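# Hemmin Wrist-View Set: house rules for recording

Thanks for stopping by! Hemmin is a collection of 2040 short clips from wrist cameras, put together at Moten for people who train arms to handle soft and floppy things. We wrote our recording rules down after the second round, when two sites had drifted so far apart in their habits that merging their clips took us most of February (we don't want to do that again, and we'd love to spare you the trouble).

## Before you record

- Wipe the lens with a dry cloth. Fingerprints look a lot like haze on thin film.
- Keep the speed limit on, even for "just one quick try."
- Stay at the arm's stop button until the clip is saved.
- Leave the room lights as they are. Glare on stone is welcome in this set.

## What to keep

Please keep the close, blurry views! A see-through bag right up against the lens is exactly where a lot of models lose their way, and roughly 400 clips were thrown out early on by folks with tidy habits. Tag them `near_blur` and move along. 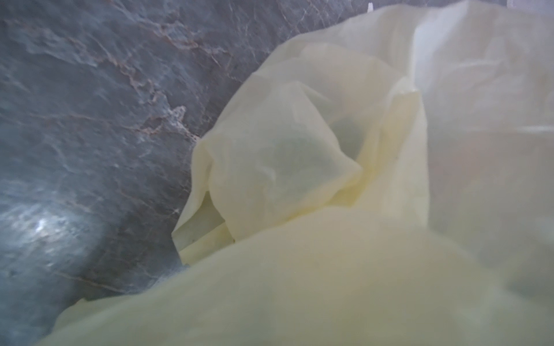
*Translucent bag on gray marble, near fold out of focus. Tag: `near_blur`.*

Label only what shows. If the gripper is out of view, write `gripper: none` and don't guess from the clip before it.

## Known gaps

Clips up to 933 use the old Edix tag names; the Zokance script converts them, but it skips empty fields, so check those by hand.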